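Sturnora College of Textile Arts
TX 2748: Soft Goods Construction
Handout 10: Pile Fabrics and Seam Placement in Plush Toys

Reading for this unit: Course packet, chapter 14. Students should complete the reading before the studio session and bring fabric shears, a soft brush, and the seam worksheet.

1. Pile length

Pile is the raised surface of a fabric. Short pile shows the form of the toy clearly, along with every crease and puckered stitch. Long pile hides small errors but blurs the outline. Beginning students are advised to work in short pile so that faults can be found and corrected.

All pattern pieces must be marked with an arrow showing pile direction. Two panels cut from the same cloth may look like different shades when the pile runs in opposite directions. Where a change of color is intended, the pattern should state it in writing.

2. Seams on rounded bodies

A rounded body requires curved panels. Clip the seam allowance on outward curves, baste before sewing, and brush trapped pile out of the seam after turning. A seam that follows the curve of the body is less noticeable than one that crosses it.
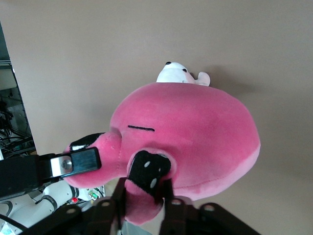 Figure 1. Plush toy in short-pile pink fabric. Note the paler band beyond the seam and the faint creases in the body.

3. Surface details

Stitched marks are worked before the body is closed. A single short line in black thread may be enough to suggest a closed eye. Bead eyes should be placed with pins first and viewed from several angles. Beads are not permitted on items intended for children under three; use embroidery instead.

4. Assignment

Draw a full pattern for a rounded toy with at least one projecting part. Label each panel, its pile direction, and its seam allowance. Patterns are due at the first studio session in October. Late work is subject to the policy stated in the syllabus.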